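3.2 The peeled fruit and where it goes

I want to spend a little while on the mandarins, which I hadn't planned to write about at all. When I drew up the Forar diaries I was after the big events of a kitchen day: cooking, clearing up, the packing of lunches. Fruit went in under "other". Then the diaries came back from the 15 households and "other" was fuller than breakfast, and most of it was somebody peeling something small and orange and leaving it on the table for a bit.

So I went back through the lot and pulled out every entry where a citrus fruit had been peeled and then put down whole. I left out anything eaten straight from the hand (there was plenty of that, and I've dealt with it in section 3.1), and anything cut with a knife, where the board does the job of a plate and the question I care about doesn't really come up. The question is a plain one. Once the skin is off, where do people think a fruit may be set down?

My guess beforehand was that it would nearly always be a dish. People told me as much in the first round of interviews, quite firmly in some cases. "You wouldn't put it on the table once it's peeled," was how one parent in the Pirnolon flats put it, and then she did exactly that while we were talking, and carried on with her sentence. I don't think she was being careless. The skin had been in her other hand, the bin was across the room, and the table was wiped and right there. I've come to think of this as a resting place, which is a clumsy name, but it's the one I used in the coding and I've kept it here.

Three things seem to matter for whether the bare table counts as a resting place. The first is colour. On white or pale tops people were happy to put peeled fruit down, and when I asked why, they said they could see that it was clean. The same people would hunt for a plate at a dark wooden table, even one they'd wiped five minutes before. I can't tell you whether the pale tables were any cleaner — I didn't swab anything, and I'd like somebody to do it properly — but looking clean was plainly doing a lot of work.

The second is how well the peeling went. A fruit with its segments still holding together gets treated as a single dry object, something like an egg. Tear one segment and it turns into wet food straight away, and out comes the bowl! I watched this happen over and over at the Mahama sessions, where I had people peel fruit for a shared table while chatting. A tidy one would go on the tabletop. A torn one would be held over the sink, or eaten on the spot to get rid of the problem. Pith, by the way, made no difference to any of this. Some people picked at the white strings for ages and others left the lot on, and both groups put the fruit down in the same sort of places.

The third is whether a dish is already out. You'd expect a bowl within reach to settle the matter, and here my tidy idea rather came apart. Having a bowl on the table made people more relaxed about using the table itself. I think the bowl marks the whole area as somewhere food belongs, so the patch beside it gets borrowed for the purpose. One household described this very nicely as the fruit "queuing for the bowl". In the diaries the queue could last up to 30 minutes, by which time a child had usually ended it.

Figure 4 shows the sort of arrangement I mean. The fruit is peeled and in one piece, with the segments and the paler lines of pith easy to make out, and it's on the white surface, with the purple dish further back. I coded this as "bare table, dish present". Two of us did the coding separately, and this was the category we agreed on most readily, I suspect because there's so little to argue over. The ones we did argue over were paper towels. Is a folded sheet of kitchen roll a plate or a tablecloth? We went with plate in the end, and the Drustoteck coding notes give our reasons, such as they are.

I should add a caution about the season. The diaries ran for four weeks, finishing in December, when these houses had a net of mandarins on the go more or less permanently. A summer version with peaches or plums might look very different, as nobody needs to undress a plum before eating it. I'd also be wary of reading much into the shared-table sessions on their own, because people are politer with other people's tables.

Figure 4. Bare table, dish present: a peeled orange-coloured fruit, most likely a mandarin or small orange, on a white tabletop with a faint grid pattern. Part of a round lavender-purple bowl or plate is at the top.

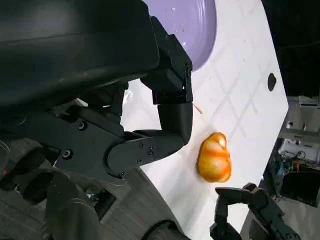

3.3 What happens to the peel

The skins had a much shorter life on the table than the fruit did, and I've coded them separately for that reason. Most entries have the peel going straight into a hand, a pocket or the food waste caddy, in that order of popularity.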